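Chapter 2: The Bottle on the Table

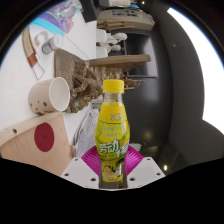
Last changed: February 21, 2020

I started my working life in packaging by getting labels wrong, so it seems fair that our second chapter begins with one. Pick up any small drink bottle from the fridge or the corner shop and have a proper look at it. Yellow cap, yellow label, big white letters outlined in green (Chinese ones, in this case) running on a slant across the belly. It's a cheerful little thing!

Now look at the shape. The body swells in the middle and narrows toward the base, and that's where the trouble starts for anyone who has to dress it. Paper hates a curve that goes two ways. My first employer, Bendov, had me wrap 300 sample bottles by hand one January, and I reckon I creased every second one. Seraina Widmer, who trained me, kept the worst of them on her windowsill for years.

What you want to ask of any bottle is how much of the colour belongs to the plastic and how much to the wrap. The clear neck gives you a start, the only bit on this one where you get a peek past all that yellow. The cap has its own lower band, too, and we'll spend a good while on bands and closures in the next chapter.

Before you read on, grab a bottle and a cup from your own kitchen and stand them side by side. Give yourself 30 minutes. Sketch both, colour in whatever is printed, and note where your eye lands first. Keep the sketches handy, as we'll be measuring from them when we get to the Plitbridge exercise.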